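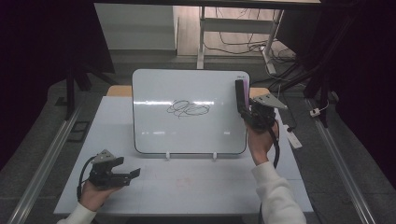

How a Hand-Held Gripper Learns to Draw

A gripper is a tool with two jaws that open and close. Most people have seen one on the end of a robot arm. The grippers in this build have no arm. A person holds one in each hand and moves them, and a computer records where they go.

The pair was put together in a shared workshop by Séverine Lemaire and Đạt Quách. They named the project Drinus. Each gripper has a black body, a gray plate on top in the shape of a triangle, and a cable.

What gets recorded

Two things matter: where the gripper is, and how far its jaws are open. The computer saves both 30 times every second. One saved line of numbers is called a sample. A drawing that takes 100 seconds makes 3000 samples.

Why a marker is hard

Holding a block is a simple job. The jaws close and the block stays put. A marker has to be held tightly enough that it does not turn, and its tip has to touch the board with a small, steady push. Too little push leaves gaps in the line. Too much push bends the tip or tips the board over. The small whiteboard stands up on two clips, so it can only take a light push.

A scribble of loops is a good first drawing. Loops change direction all the time, so the samples include up, down, left and right. A straight line would give the computer much less to work with.

From person to robot

After enough drawings, the samples go into a learning program. The program looks for patterns that link one position to the next. Séverine and Đạt saved 153 drawings in May before they ran theirs. A robot arm with the same kind of jaws can then try the motion without a person holding it.

Words to know

Jaw: the part of a gripper that closes on an object.
Sample: one saved set of numbers.
Demonstration: a task done by a person so a machine can copy it.

Related
What Is a Motor?
Resau: Wiring a Workshop Table
How Robots Measure Distance
Build a Cardboard Gripper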